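Search this site Go

Last updated Apr 28, 2025

Filed under: Home & Health > Sleep > Working papers

4.2 Layering and night warmth

Faustine Besnard's earlier survey asked only how many covers people had on the bed. Not enough. Two thin ones and one thick one get the same score, and the order of the layers is lost. So in the November round we asked for order too, top to bottom, plus fabric if known.

We sent out 200 forms across Skanus and Eltska. Fleece and plush came up in both towns, often together on one bed. People in Eltska tended to write "the flowered one" or "the old one" for fabric, wich made coding slow. Those answers went in as unknown. Room temperature was self-reported, so treat it with care.

Main point: a light cover kept on top gets moved in the night, a heavy one mostly stays put. Sleepers who kept a small loose layer within reach reported fewer full wake-ups from cold. Held for both towns, weaker in Skanus. Age made little diference once room temperature was in the model. An example of the two-layer type is in Figure 3.

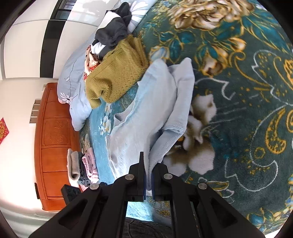

Figure 3. Light-blue fleece, folded over itself, on a dark teal plush blanket with a peony print.

Households using 25 as the cutoff in the Saragih comfort scale were kept apart from those using 20, see Section 4.3. Mixed homes dropped.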